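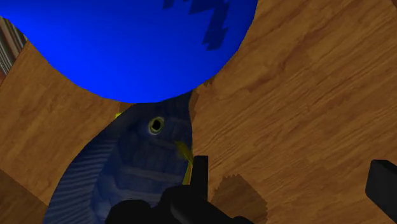 Rollenura Activity Table: Equipment Review for Children's Rooms

Prepared for the Shared Equipment Bulletin by Ngozi Abubakar, Children's Services

We use cookies to remember your settings. By continuing to browse you accept their use. Accept / Manage

Shares 3 | Comments 2

The Rollenura is a low activity table made by Wisport for libraries, clinics and family centers. It is sold as a single piece of furniture that can serve as a play surface, a craft table and a place to read. The Queiroz branch had one in its children's room from September until the end of winter, and this review sets out what the staff there found. The table was bought from the branch's ordinary furniture budget at the listed price. Wisport was told that a review would be published and was sent the factual sections for checking before publication. It asked for one correction, to the name of the finish, and the correction was made.

Libraries in the group have asked for guidance on this type of table for several years. The older square tables now in most branches were bought for classroom use. They are too high for toddlers and too heavy to move before story time, and the replacement parts are no longer made. Any replacement has to work for children from walking age to early elementary, and it has to be moved by one adult without help.

Delivery and assembly

The table arrives flat in a single carton. The legs, the lower shelf and the hardware are packed beneath the top, and the top itself is wrapped in foam that the branch kept for later use. The instructions are printed on one folded sheet and are clear until the fourth step, where the drawing shows the shelf from below without saying so. The staff member who put the table together fitted the shelf upside down and had to take it off again. Wisport has said that the sheet will be redrawn.

A hex key is supplied. It is short, and the bolts under the shelf are difficult to reach with it. Branches that own a longer key should use that one. Assembly took most of an early morning, before opening, and needed a second person only when the table was turned onto its feet.

The bolts loosened slightly during the first month. They were tightened once and have held since then. The instructions do recommend checking them after the first few weeks, but the advice appears on the back of the sheet beside the warranty text and is easily missed.

Size and placement

The top is round, with a shallow raised edge. Small parts that would roll off a flat table tend to stay on this one. The edge is less welcome when children draw, as a large sheet of paper will not lie flat across it, and the branch now cuts its craft paper down before each session.

Children can reach the table from every side, and it was noticeable that more of them settled at it than had settled at the old square table. Two families who did not know each other could share it without difficulty. A round table does, however, waste space when it is placed against a wall. The Queiroz children's room has a pillar near the window, and the table was tried there first. It blocked the route to the picture books. It now stands on the rug in the middle of the room, where a stroller can pass on either side.

The table comes in one height. Toddlers stand at it comfortably. Children of six or seven kneel or sit on the floor, and most do so without complaint. Adults who wish to sit with a child will need a low stool. Wisport sells a matching stool, which was not tested. The branch used the stools it already had.

The surface

The top has a sealed finish that is meant for daily cleaning. Branch staff wiped it at closing time with the mild soap solution used on all children's furniture and, during the cold season, with the approved disinfectant as well. No clouding or peeling was found at the end of the trial. Washable marker came off with a damp cloth. Crayon needed more effort, and a small amount of orange wax remains in the joint where the raised edge meets the top. A soft toothbrush removes most of it.

One scratch was made when a metal toy truck was dragged across the surface. It is visible when the afternoon light is low. Wisport supplies a touch-up stick, and the result was acceptable, although the repaired line is a little darker than the surface beside it.

The manufacturer states that the finish has been tested to 3000 cleaning cycles. The branch has no means of confirming this figure. It can say only that one autumn and winter of ordinary cleaning did no harm.

Noise

Noise was the main concern before purchase. Hard toys on a hard table are loud, and the Queiroz children's room opens directly onto the adult reading area. The Rollenura has a layer of felt between the top and the frame, and it does reduce the hollow sound that the older tables make. It does less for the sharp sound of blocks being tipped out of a bin. Readers in the adult area commented on the change in the first weeks, some of them favorably. A thin play mat placed on the top solves most of the remaining problem, but it has to be taken up and washed, and in practice it was used only on busy mornings.

Storage

The lower shelf is the weakest part of the design. It is deep enough for two standard bins, but the legs stand so close together that a bin must be turned sideways to come out. Small children cannot manage this. They pull at the bin, it catches on the leg, and an adult is called. The branch moved its bins to a nearby bookcase after a few weeks and now uses the shelf for paper and for the folded mat.

Staff also noted that the shelf collects toys that have been dropped or pushed out of sight. It should be checked at closing. A puzzle piece reported lost in November was found there in January.

Wisport has said that a wider shelf is under study. Branches that depend on storage beneath the table may prefer to wait for it.

Comparison with the Fasum table

The Fasum low table is already in use at several branches, and a direct comparison will be of interest. The Fasum is lighter and costs less. Its shelf is open on all sides and takes bins easily. Its top is flat, which suits drawing, and its legs can be set at two heights.

Against this, the Fasum moves when a child leans on it. The feet are small plastic caps, and at two branches they have come off and had to be ordered again. The edge banding on the older Fasum tables has begun to lift, leaving a gap that is hard to keep clean. The Rollenura did not slide on either carpet or vinyl, and it has no banding to lift. For a room that is used heavily every day, the Rollenura is the stronger piece. For a meeting room where a children's table is brought out now and then, the Fasum is sufficient and is much easier to carry.

Moving the table

One adult can move the Rollenura across a room by lifting one side and walking it on the other legs. It should not be dragged – the feet are firm and will mark a soft floor. Optional casters are offered but are not recommended for public areas. The locks on the sample set were stiff, and a table that rolls is unsuitable where children are learning to stand by holding on to furniture.

Warranty and parts

The warranty covers the frame and the top for 3 years. Felt, feet and hardware are excluded, though all of them can be ordered separately. The branch ordered a spare set of feet as a test of the service. They arrived within the week, correctly labeled, with a printed parts list that would have been useful in the original carton.

Recommendation

The Rollenura is recommended for children's rooms that are open daily and have floor space for a table that can be approached from all sides. It is recommended with reservations for smaller rooms. It is not recommended where storage under the table is the main requirement.

Branches placing an order should ask for the revised instruction sheet and should buy the touch-up stick at the same time, as it is otherwise sent with a separate shipping charge. Existing bins should be measured against the gap between the legs before any decision is made to replace shelving. The table at Queiroz may be seen during opening hours. Staff from other branches who wish to try moving it are asked to come before 10 a.m., when the room is quiet.

Comments (2)

Does the raised edge have any sharp corner on the inside? We have a number of babies pulling up to stand.

Reply from Children's Services: The inside edge is rounded along its full length. The underside of the rim is squarer, and we suggest that you feel it for yourself before ordering.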